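3.2 Household survey on reusable cutlery

The questionnaire was sent to 648 households in the Dastis district, and 576 of them returned it complete. We asked how long a plastic spoon stays in use before the family throws it away. Older respondents kept their spoons much longer, and many of them could not remember when they had bought them. 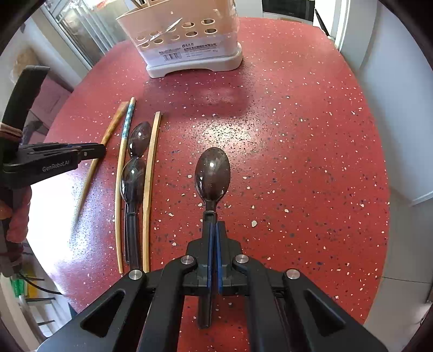

Figure 6. Dark brown plastic spoons on a speckled red tabletop.
Text and figure: Zeeshan Marwat
March 14, 2026

Price had a smaller effect than we expected. In the group of 178 households which buy cutlery at open markets, the answers were close to those of supermarket customers. The difference appears only when we separate the families with small children, who lose spoons more often at school and on trips. We return to this point in Section 4, where the answers are compared with the waste records for April.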